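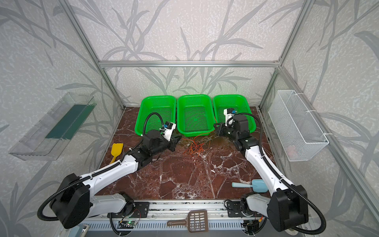 Three green mesh baskets and an orange cord still to be dealt with.

Storing cords and string in open baskets

Everyone has a drawer where the cords end up. Ours was the second one down in the laundry, and it held phone chargers, blind cord, garden twine, a clothesline and the lead for a radio that went to the tip years ago. The drawer has been cleared and its contents now live in mesh baskets on the bench. The notes below cover how to set that up and keep it going.

Choosing the baskets

Plastic mesh is cheap, light and easy to wash. Look for small holes. Large ones let plugs and cord ends poke through, and then the whole basket comes off the shelf when you pull on one thing. A rolled rim is kinder on the hands than a cut edge and doesn't snag on fibres.

Rectangular baskets waste less shelf than round ones. Measure the shelf depth before you buy and allow two or three centimetres at the back for skirting, brackets or a power point. Ours is a 30 cm shelf, and a basket any deeper would hang over the front.

Buy them all the same. The temptation is to get a big one for the big things, but a big basket fills with whatever is nearest. If one colour is all the shop has, a tag on the rim will do for telling them apart. We use the Domwood clip tags, which take pencil and rub clean.

Sorting

Tip everything out on a hard surface. A bench or a stone top is better than carpet, which grabs at loose fibres and hides small plugs. Keep the empty baskets lined up along the back so you can sort straight into them.

Our three are:

Power and charging leads
String, twine and light cord
Rope, straps and anything for the trailer

Put aside any lead you can't match to an appliance. Give it until September, or whatever month suits, and if it hasn't been claimed by then take it to an e-waste drop-off. Most councils have one. Leads with cracked insulation or a loose plug go straight away and shouldn't be used in the meantime.

Untangling a cord

Don't pull on the ends. Pulling closes up every loop and turns a loose tangle into a knot.

Lay the cord flat and spread it outward from the middle with your fingertips until you can see gaps.
Find one end and work it back through the gaps, a little at a time.
Wind the freed part around your hand as you go so it doesn't fall back in.
If you reach a tight spot, push cord into it from both sides.
For a real knot, roll it firmly between finger and thumb, then open it with a blunt skewer or a small crochet hook.

Bright braided cord often frays at the cut ends, and the thin strands catch on everything. Trim them square before you wind. Nylon and polyester ends can be sealed with a lighter, outdoors and away from anything that burns. Cotton and jute can't be sealed this way. Wrap the end with a turn of tape or whip it with thread.

Winding it up

For light cord, a figure eight around thumb and little finger stays put better than a plain coil and comes off without twisting. Leave a tail the length of your hand, take it around the waist of the eight a few times and tuck the end under.

For leads, make loose loops about the size of a saucer. Wrapping them tightly around the charger strains the wire where it meets the plug. Fasten with a strip of hook-and-loop tape. The Bosinier roll we bought was 54 strips and there are still plenty left. Rubber bands perish and stick to the insulation.

Long clotheslines and trailer rope want bigger loops, elbow to hand. Hang these on a hook if you have one, as they take up most of a basket.

Keeping the baskets clean

Dust and fluff collect in the holes. Every couple of months empty each basket, knock it upside down over the sink and wash it in warm water with a squirt of dish liquid. An old toothbrush gets into the corners. Stand it on its end to drain and let it dry right through before anything electrical goes back in.

Skip the dishwasher unless the label says otherwise. One of our older baskets went through on a hot cycle and has rocked on its base ever since.

On a marble or other polished top, wipe underneath as well. Grit trapped under a basket will scratch when it's slid across. Stick-on felt dots are fine for a dry shelf. In a laundry use clear rubber ones.

Leave one basket with some room in it. There will be another cord along by the weekend.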